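Last updated: August

3.2 Coding of snack entries

Each household kept a written food diary for 14 days. Entries were made on the Zusent diary sheet, which has one line per eating occasion and a column for the time of day. Adults filled in the sheet for themselves and for any child too young to write. No household was asked to weigh its food. A trial of kitchen scales in Canduteo had led to short diaries with many blank evenings, and the scales were dropped before the main study.

An entry was coded as a snack if it was eaten outside the meals named by the household. We did not set fixed meal hours. Families in Quintero ate their evening meal much later than those in Stoltach, and a common cut-off would have turned ordinary suppers into snacks. Drinks were coded only when they contained milk or fruit pulp. Tea with milk was left out.

Snacks were then sorted into fresh and packaged. Fresh items were fruit, raw vegetables and nuts bought in the shell. Packaged items were those sold in a sealed bag, box, tub or canister, whatever their contents. Dried fruit was therefore coded as packaged, as was fruit cut up and sealed by a shop. The sorting was done by two coders working separately from the same typed sheets. Where they disagreed, the entry was read again by both and settled by discussion; entries that could not be settled were marked unclear and kept in the totals but left out of the comparison between towns.

Colour words caused more trouble than expected. Many diarists wrote only "a green one" or "the red kind", which may refer to a piece of fruit or to the outside of a pack. Figure 3 shows one such pairing. Where a colour word stood alone, the coders looked for the same word elsewhere in the diary and used the fuller entry if there was one.

Figure 3. Green apple (fresh) and tall green snack canister (packaged). 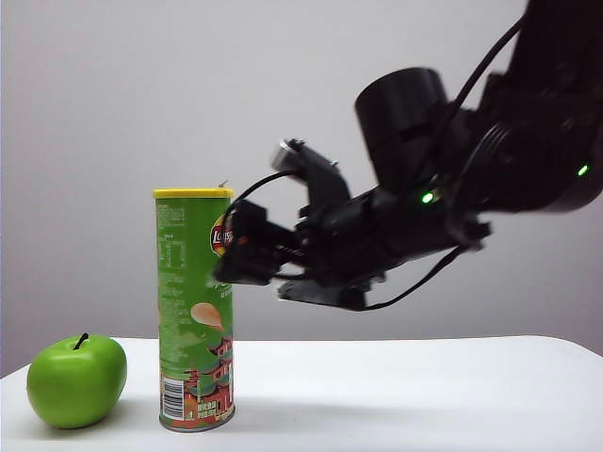
Portion size was recorded in three steps: part of an item, one item, and more than one item. For food eaten from a shared pack, the diarist's own wording was kept and the middle step was used when no amount was given. This will overstate small tastes and understate long sittings, and portion size is used in Section 4 only to rank households within the same town. A household was kept in the sample if it had returned at least one line for every day of the diary. The final sample was 30 households.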